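3.2 示教采集方式

本节说明数据怎么来的。Uibo 平台上一共试过两种示教：一是远程操控，操作员坐在从臂对面，用主端手柄带动从臂；二是手持夹爪直接做，人站在桌前，双手各持一只夹爪，机器人本体不参与。后者记作 Dultedeo 采集流程，下文简称手持示教。

先说远程操控。延迟可接受，但接触阶段的手感差，操作员往往在物体上方停很久，轨迹里有大量近似静止的片段。裁掉可以，裁多了又丢掉对准动作。最后保留 249 条，全部用于基线训练，不参与消融。

手持示教快得多。夹爪开合由手指直接控制，信号经线缆传回主机，与头部视角视频按时间戳对齐。任务以收纳类为主：开盖、把小件放进盒内、再盖回并扣好。开盖和合盖需要双手配合，放置通常只用一只手，另一只手待在附近。这一点对策略学习有影响，闲置手的轨迹噪声不小，我们没有做平滑，只在损失里降了权重（见 3.4）。

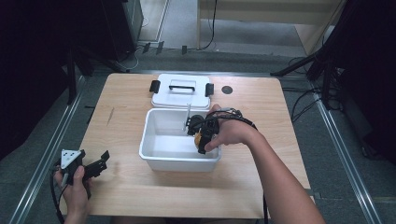
图 2　手持示教，收纳任务。右手夹爪夹着一个黄橙色小物件伸入白色盒内，盒盖放在盒子后方的桌面上；左手持另一只夹爪。

3.3 轨迹筛选与对齐

手持示教原始记录 262 条，逐条过一遍。剔除标准比较粗：物体掉到桌外的，不要；夹爪长时间出视野的，不要；线缆绊住手腕导致动作明显中断的，也不要。放偏了但随后自己纠正的，保留。这类片段对恢复行为有用，早期版本误删过一批，后来补回来了。

时间对齐用的是夹爪开合事件。视频里手指闭合的那一帧，与编码器读数的跳变点对上，再整体平移。头部视角会随操作员转头而晃，位姿估计在快速转头时不稳，遇到这种情况按前后帧插直，间隔太长则整段弃用。

坐标系方面，左右夹爪的位姿都转到盒体坐标系下表示，原点取盒底中心。这样做的好处是换桌子、换站位之后数据仍能混用。缺点也有：盒子在操作中被碰动时，原点跟着跑，所以每次接触盒沿后要重新估计一次盒体位姿。目前的实现是离线做的，在线版本还没写完。

从人手到机器人的映射，夹爪开度按线性比例换算，末端姿态直接照搬，腕部超出关节限位的部分截断。截断主要出现在往盒内深处放物的时候，人的手腕可以折得很弯，从臂不行。试过在示教前提醒操作员“手腕尽量保持直”，有效果，但操作员一累就忘。后面改成采集软件里实时提示，超限就响一声，噪音有点烦人，不过管用。

操作员培训很短。先看一遍演示，再自己练几条不计入数据的，然后正式开始。动作快慢不作要求，只要求放下物体后夹爪先完全张开、再抬起。没有这一条时，回放中经常出现物体被带出来的的情况，尤其是软的小件。

所有手持数据与远程操控数据采用同一存储格式，字段定义见附录 B。训练时两类数据分别归一化，混合比例在 4.1 节讨论。Flonton 场地采的数据因光照差别较大，单独作为测试集，不进训练。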